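Findberg Small Ruminant Parasite Project
Progress report to the Najafi Fund, second period

Hello again! The short version is that we're on schedule with sampling, a little behind on the data side, and a little under on spending (more on that further down, because I know you'll ask). The goats and sheep of Findberg have been very generous with their manure. If you only have five minutes, read the part on drench resistance and the part on what we'd like to change, and skip the rest with my blessing.
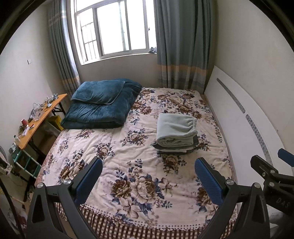

Corinne Bastow
Field Coordinator, Findberg Small Ruminant Parasite Project

Where we are with enrollment

When I wrote the first report we were still driving from gate to gate with a stack of flyers. We now have 97 flocks and herds signed up, mostly sheep, with a good handful of dairy goats on the east side of the valley and a few mixed places that keep both on the same pasture (which the barber pole worm just loves, since it's perfectly happy in either one).

The smallest members are backyard keepers with a couple of pet wethers. The largest is a commercial ewe flock with 230 head, and getting them on board was a real boost, since other commercial folks had been waiting to see who went first. After that the phone got busy for a week.

A few people dropped out. Two sold their animals, and one decided that fecal sampling was more than they'd bargained for. I don't blame them, it was July.

Sampling and the lab

We've now sent 700 fecal samples to Sumer, the lab we contracted back in the spring. Turnaround has been good on the whole. Results for samples mailed on a Monday usually reach me before the weekend, and anything mailed later in the week risks sitting in a hot truck, so we've quit doing that. Old samples are a headache: the eggs hatch, the count comes back low, and the owner thinks everything's fine when it isn't. We lost one early batch that way and had to go back and collect again, with apologies and a box of doughnuts.

We also changed the collection kits. The first version had a screw-top tub that looked great on paper and was miserable with gloves on. The new one is a zip bag with the air squeezed out and a cold pack in the mailer, and it costs less too. I wish we'd started there.

Drench resistance

Okay, the part that matters. You'll remember that the plan was to run a before-and-after egg count on a subset of farms, treating with whatever dewormer the owner normally uses, weighed and dosed properly under our eye. We've finished that on 19 farms so far. The white drenches (the benzimidazoles) are doing very little on most of them. I expected that and so did the vets. What I didn't expect was how patchy the other drug groups would look. Two farms sharing a fence line can have completely different results, and it seems to come down to where the replacement stock was bought and whether anybody quarantined it.

Under-dosing is everywhere. People guess weights by eye and guess light, or they give goats the sheep dose. We now carry a hanging scale and a weigh tape on every visit, and I'd call those the best money we've spent on the whole project.

I want to be careful here. It's one season, the spring was wetter than usual, and the farms that volunteered for this part are probably the ones already having trouble. Please don't quote the resistance results outside the Fund until we've finished the second round.

Records

This is where we're behind. We picked Jimik for the farm records because it works offline, and on that score it's been great. The trouble is getting anything back out of it. Each farm exports as its own file, the tag numbers lose their leading zeros, and goats come through as "other." I've been fixing those by hand in the evenings, which isn't a plan. We have a fix in the works with a standard template and a lookup sheet for tags, and I expect to have the backlog cleared by November.

About a third of members still prefer paper, and I've stopped fighting it. We print a one-page card with room for eyelid score, weight, drench and dose, and they hang it in the barn.

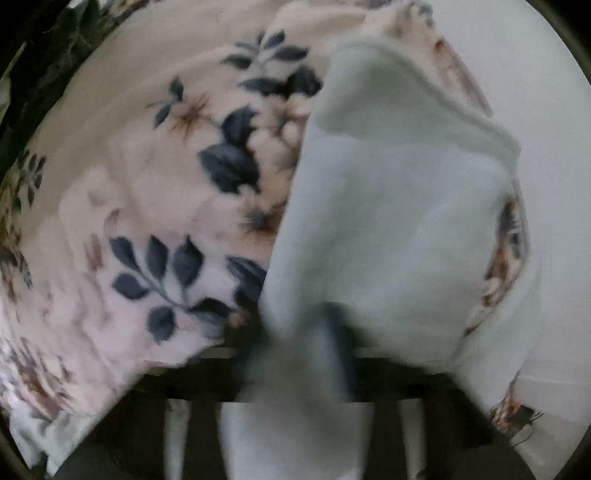

Training days

We've held eyelid scoring sessions at farms in each corner of the valley, and they've been a joy! People turn up skeptical, get their hands on a few ewes with the color card next to the eye, and by the end they're arguing over whether she's a three or a four. That's exactly the argument I want them having before they reach for the drench gun. Next round we'll add pasture rotation and how to quarantine new animals, both by popular request.

Money

We're under budget on kits and mileage, mainly thanks to the cheaper mailers and to members dropping samples at the feed store for a shared pickup. Lab fees are right on plan. We've spent more than expected on printing. The full sheet is attached separately, with receipts.

What we'd like to change

First, we'd like to move part of the mileage savings into follow-up egg counts, so that more farms get a proper resistance check next season.

Second, we'd like your okay to push the member survey to late winter. Asking shepherds to fill out a form during breeding season gets you a very short form.

Third, could we talk about larval culture? Egg counts alone don't tell us which worm we're dealing with, and on a few farms the picture doesn't fit barber pole at all. Sumer can do it, and I'll send their quote along once I have it in writing.

I'm out on farms most mornings, so late afternoon is the best time to catch me by phone.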